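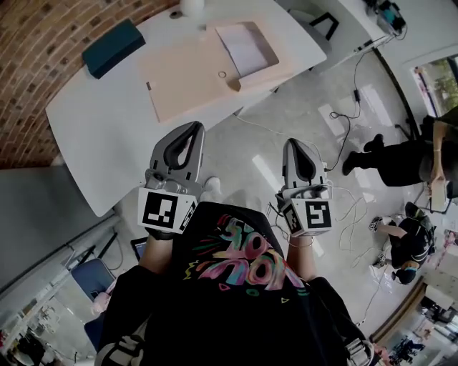 ## 4. Comparing two pairs of hand-held grippers

The Vinen brochure says its grippers "need no practice". Ours did, and so did the Kütt pair. Allow each operator a warm-up before you record anything you mean to quote.

1. Fix one marker cube to each gripper. Push until it seats, then try to wobble it. If it moves at all, take it off and start again.
2. Start the Motis tracker and hold both grippers out at chest height. Both cubes should show as found within two seconds.
3. Turn each wrist slowly, left then right. Write down the angle at which tracking drops out. Don't rely on the figure in the data sheet.
4. Squeeze each handle fully and let go, seven times. The opening shown on screen should return to the same value. Kristaps Stankevičius got a drift on one Kütt gripper that the maker's own check passed.
5. Put the test items on the table and run the pick-and-place list in Appendix B with the first pair. Swap pairs and repeat with the same operator.
6. Save under the operator's initials and the gripper name, not "test" or "final".

**Caution:** keep cables clear of your feet. Stop the run before stepping back from the table.

**Note:** the Votunport software gives each run a score out of 100. We could not find out how it is worked out. Two runs that looked alike to Piret Krūmiņa and me came out 35 points apart, so record drops and missed grasps by hand as well and treat the score as decoration.

**Note:** a lost marker is filled in with a guessed path, drawn in the same colour as the real one. Turn this off under Tracking > Smoothing before comparing anything. It comes back on after every update.

### 4.1 If one gripper is not found

- Check that your fingers or sleeve are not covering the tag.
- Move away from strong window light and try again.
- Restart the tracker. The "Recover" button has yet to recover anything for us.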